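Speaker notes: Reading a profit warning in a small-cap stock
Working case: Toremari (furniture rental)
2022-04-08

Opening. State the scope: one company, one warning, what the share price did and whether the market had enough to go on beforehand. No recommendation to buy or sell.

Slide 2. Toremari warned in January. Full-year operating profit cut to $867,000. Shares had been sliding for seven months by then. Point out that revenue guidance was left alone. The damage was in margin.

Slide 3. Where the margin went. Two items: freight on returned goods, and the Likeo contract, priced before fuel costs moved. Likeo takes roughly 1000 units a year on fixed terms. No pass-through clause until renewal. Pause here, people usually want to write this down.

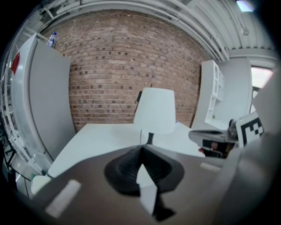 A reader of the handout objected that the Likeo terms were disclosed in the prior annual report, so the warning should have been priced in. Fair point. The term was disclosed, the volume was not. Without volume the exposure cannot be sized.

Slide 4. Debt. Net borrowing sits inside the covenant but headroom is thin. Barua holds the senior facility. Walk through the interest cover test slowly and show the calculation on last year's figures first, then on the new guidance.

Slide 5. Peer check. Rirkix has the same freight problem and did not warn. It reprices contracts quarterly. Compare gross margin only; the lease accounting differs and net figures mislead.

Slide 6. What to watch: renewal date on Likeo, covenant wording in the next interim report, inventory days.

Questions. If asked about the dividend, say it is uncovered on current guidance and go back to slide 4.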